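Apuntes de la sesión 10. Normas, guías y «buenas prácticas» en manipulación simulada

Lectura previa: el capítulo de Baoshan Shao sobre protocolos de ensayo y las objeciones de Gráinne Heffernan. Quien solo tenga tiempo para uno, que lea las objeciones.

## 1. De qué hablamos cuando decimos «norma»

En este campo se llama norma a casi todo: a un documento con requisitos verificables, a la guía interna de un laboratorio y a la costumbre de un grupo que publica mucho. Conviene separarlos. ISO 10218 trata de la seguridad de los robots industriales; no dice nada de si una tarea de coger y dejar en simulación está bien evaluada. Citarla en la primera página de un informe de simulación no aporta conformidad con nada. Aun así, aparece en los trabajos todos los años.

Lo que manejaremos en el curso es la guía Ercombe, que es del segundo tipo – una guía interna, con sus manías – y que usamos porque al menos está escrita. Pide tres declaraciones antes de ejecutar: qué objeto se manipula, desde qué postura parte el brazo y qué estado final cuenta como éxito.

La tercera es la que falla. «El cuenco queda colocado» no es un criterio. ¿Con la pinza abierta? ¿Apoyado del todo o con el borde volando? En la variante de la tarea que vamos a discutir, el cuenco está junto al canto trasero de la superficie blanca, y un criterio que solo mire la distancia al centro del objeto dará por buenas posturas que ningún operario aceptaría.

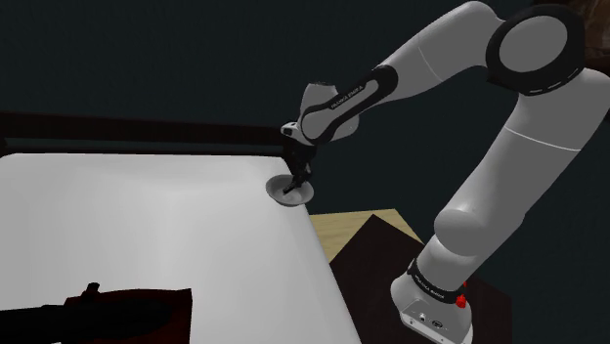

¿Quién debe fijar el criterio de éxito de un ensayo?

Alguien distinto de quien entrena la política, y antes de la primera ejecución. Si lo fija el mismo equipo, el criterio tiene que quedar registrado con versión y no se toca hasta cerrar la serie.

## 2. El número de ensayos

Flelar recomienda 200 ejecuciones por condición. La cifra se repite en todas partes y no he encontrado la cuenta que la justifica. Puede ser suficiente para distinguir una política mala de una buena; para comparar dos parecidas, depende de la diferencia que se quiera detectar, y eso la guía no lo pregunta.

El caso Villalobos, que ya vimos en la sesión 8, va en sentido contrario: 3687 ejecuciones, todas con la misma semilla de posiciones iniciales. Mucho volumen y poca información. En el informe se presentaba como prueba de robustez.

Para la práctica:

- Declarar el número de ejecuciones y el de semillas por separado.
- Dar el intervalo además de la tasa.
- Conservar los fallos. Un informe sin fallos se devuelve.
- Si se excluye una ejecución (choque numérico, penetración entre mallas), decir cuál y con qué regla.

## 3. Lo que la simulación deja fuera

Aquí soy más desconfiado que la guía. Ercombe admite que un ensayo simulado «respalda» el paso a la máquina real sin aclarar cuánto. El contacto entre dedos y borde, el rozamiento y la deformación de una superficie blanda son parámetros que alguien ha elegido. Un colchón modelado como bloque rígido se comporta como una mesa, y entonces el resultado vale para mesas.

La segunda vista sirve para pensar en el punto de partida: brazo sobre la cama, pinza sin carga, cuenco a cierta distancia. Anoten qué haría falta declarar para que otro grupo pudiera repetirlo sin llamarnos por teléfono.

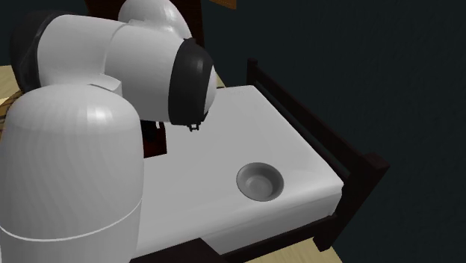
*Fig. 2. Brazo simulado con la pinza vacía sobre el colchón; el cuenco, apoyado aparte.*

Heffernan propone acompañar cada resultado de una lista de parámetros de contacto y de un barrido mínimo sobre ellos. Es caro y casi ningún grupo lo hace. Shao contesta que basta con fijar los valores por defecto del simulador y citar la versión. No me convence: un valor por defecto también es una decisión, solo que la tomó otro.

## 4. Listas de comprobación

La de Roller tiene diez páginas y se rellena en cinco minutos, lo que da una idea de cómo se rellena. En una revisión de agosto encontramos la casilla «límites articulares verificados» marcada en un proyecto que no los tenía cargados. La lista no detectó nada; lo detectó una alumna leyendo el archivo de configuración.

Para el trabajo del curso la lista es más corta:

1. Modelo del brazo y de la pinza, con versión.
2. Límites de articulación, velocidad y fuerza de cierre.
3. Criterio de éxito, con tolerancias.
4. Regla de parada.
5. Dónde están los registros en bruto.

Cada línea lleva la ruta al archivo donde se comprueba. Una casilla sin ruta cuenta como vacía.

## Entrega

Jueves, antes de clase, en el aula 1030 o por el buzón del curso. Máximo dos páginas: elijan un requisito de la guía Ercombe y argumenten si es verificable tal como está redactado. Si concluyen que no, propongan otra redacción. Pendiente para la próxima sesión: regla de parada y quién puede saltársela.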